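From: Orhun Uçar
To: displays list
Subject: Re: [displays] Fernine 2 firmware - flicker at low brightness

Quick one as I'm about to go into a meeting. Answers in between.

Wenche Midtbø wrote:
> Has anyone else put the May firmware on their Fernine 2? Since the
> update mine flickers whenever brightness is under a quarter and
> variable refresh is on. Only in dark rooms in games, desktop is fine.
> Tried two cables. Zikuvora support told me to do a factory reset,
> which wiped my colour settings and changed nothing.

Yes, same on mine. Don't bother with a second reset, it does the same and you lose your profiles again.

What I've found so far. Flicker only starts when the frame rate drops below 48. Lock it at 63 or anything higher and it's steady all evening. So it looks like the low end of the range to me, the panel keeps hopping in and out of frame doubling and the brightness jumps with it. Old firmware did it too if you really looked, just much fainter.

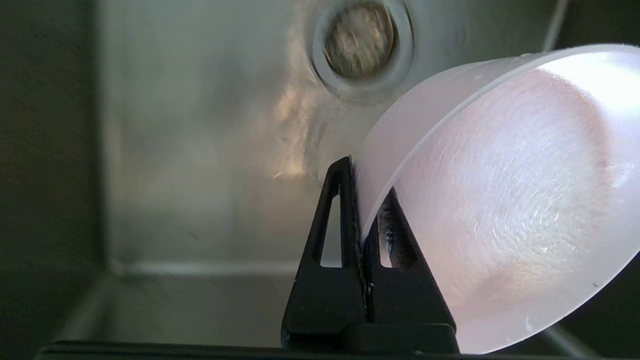

Frosted white cup, on its side.

> Is it possible to go back to the old version? The menu only offers
> "check for update".

Sort of. Vendula Kopecký posted the way to do it last month, should be in the archive under "Fustora tool". Short version:

- unplug everything except power and the USB lead
- hold the menu button while switching on, untill the light goes amber
- run the Fustora tool, pick build 3262, leave it alone till it restarts

Mine sat on a black screen for ages, then came back. Don't pull the plug. If the tool can't see the monitor try a port on the back of the PC, front ones didn't work for me at all.

You do lose the new overdrive setting by going back. I don't miss it - it left pale trails behind anything dark.
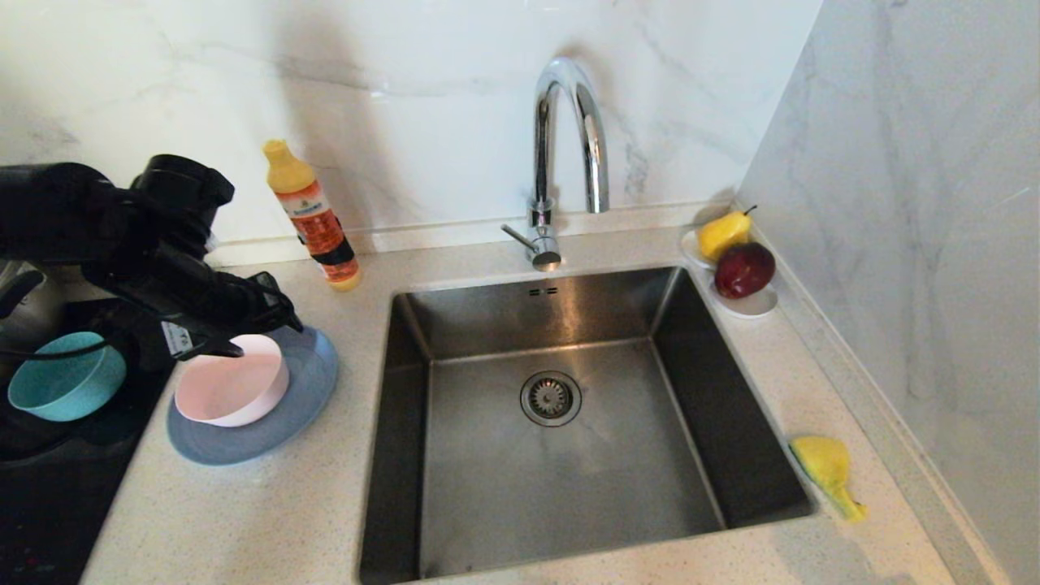 Pink bowl on the slate-blue plate, turquoise bowl tipped over to the left.

> Also is the Hájek arm worth it? The stock stand wobbles every time
> I type.

Had one since spring. Solid once the tension is right, but out of the box it was far too stiff and the hex key supplied is rubbish. Use your own. Cable clips are a bit small for a thick DisplayPort lead so mine just hangs down the back. Žofie Procházka has the longer version and says it sags with a 35 inch on it, so check the weight first.

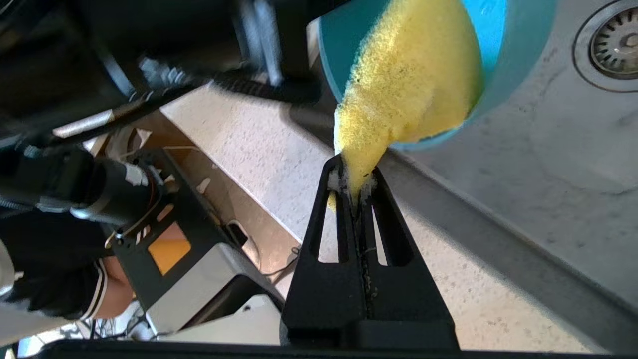
Forgot to say, Zdislava Kolář is keeping a list of who sees the flicker and on which graphics card. Send her yours with the driver version, and whether HDR was on. She wants to pass teh lot to Zikuvora in one go, separate tickets seem to get the factory reset reply every time.

Will try the next beta when it shows up and post here. Got to run.

Orhun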